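4.2 Fitting the Firkel under-sink filter

Read all of this before you turn anything off. People who read it afterward tend to do so by flashlight, with a towel.

1. Clear out the cabinet. Everything, including the sponge you are keeping for some reason.

2. Close the cold water valve and open the faucet until it stops running. If it never stops, you have closed somebody else's valve.

3. Screw the Brurkberg bracket to the side wall of the cabinet with the 3 short screws. The long ones are for the optional shelf and will come out the other side.

4. Push the blue tube into the port marked IN until you feel a second click. The first click is only practice.

5. Hang the Firkel on the bracket and open the valve a quarter turn. Wait, look for drips, then open it fully.

NOTE: Do not exceed 70 psi. Houses at the bottom of a hill often do, and need the McIntyre reducer (part 197, sold separately, like most things you need).

6. Run the cold tap for 25 minutes. The first water through a new cartridge may carry fine dust from the filter material. Do not drink it or give it to the cat.

7. Collect your samples in clear glasses and stand them side by side in good light. Patterned glass is fine as long as you can see through it.

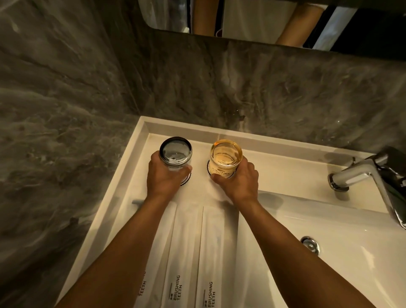
Fig. 9. Two glasses on the rear ledge of the sink, pale amber on the right.

8. If your own sample is still tinted after the full flush, repeat step 6 once. If a second flush makes no difference, close the valve and call Tindeck. Ask for Torquil Matheson, who wrote this section and will want to know which step you skipped.

CAUTION: Never use hot water through the cartridge. It voids the warranty and ruins the cartridge, in that order.

9. Put everything back in the cabinet without leaning it on the blue tube.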